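Jarnico Shelf Kit – book filing for two-arm recording benches

I've been selling bench gear for teleoperated arms out of Jodville for a while now, and the question I get most is still "what should I record first?" My answer hasn't changed much: books into a file organizer! It's cheap, it's fiddly in all the right places, and you can reset it in seconds between takes. So I finally put together a kit for it.

The Shelf Kit is everything except the arms. You get a black three-slot organizer, a pack of used paperbacks in mixed thicknesses (I go through the secondhand bins myself), a printed task sheet, and a card with the start positions I like. You also get the settings file for Sesico, the recording software I use, so the wrist views and the fixed view start and stop together. If you're on something else, the task sheet is plain text and you can copy the prompts across.

Why books? Well, they're awkward. A paperback lying flat gives a gripper almost nothing to get hold of, so your operator has to slide it to an edge, or tip it up, or pin it with one arm while the other gets underneath. Then it has to be turned upright and lowered into a slot that may already have something leaning in it. That's a lot of different contact in one short take, and your policy needs to see all of it, including the clumsy bits – please don't throw those away.

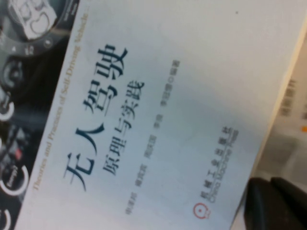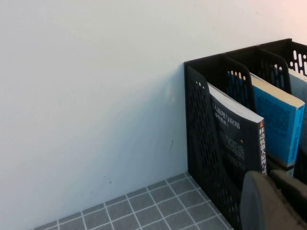
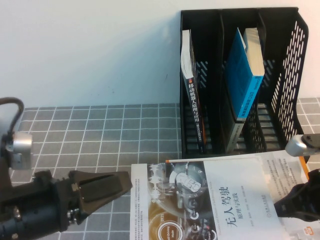 My own set for this task is up to 2,292 takes, and the whole lot comes with the kit as a download, with each take tagged as clean, recovered or failed. I'd use it to get a first policy going and then add your own on top. Your bench won't match mine, your light won't match mine, and even 74 takes from your own setup made a difference I could see when I tried this on a friend's arms in June.

A few things I've learned the slow way:

Change the starting layout a lot more than feels necessary. Rotate the flat book, swap which slot is free, start with one already filed and slumped over. If every take begins the same way you'll get a policy that only knows that one beginning.

Go slower on the approach than you think you should. Close-up wrist footage smears easily and the titles turn to mush, which matters if you want to ask for a book by name.

Keep the organizer unweighted for some takes. It'll slide when it gets bumped, and operators learn to be gentle, and so does the model (mine did, anyway).

What's in the box

Organizer, three slots, black plastic
6 paperbacks, mixed sizes
2 start position cards, one laminated
Task sheet and tagging guide
Download code for the takes and the Sesico settings

It fits any bench deep enough for two small arms to reach the middle. I've run it with the standard Boström finger pads and with bare plastic fingers. The pads grip glossy covers better, but I'd record some of both if you've got the time.

Spare book packs are sold separately, and you'll want one eventually – corners go first, then the spines. If you'd like titles in a particular language, put it in the order notes and I'll see what's in the bins.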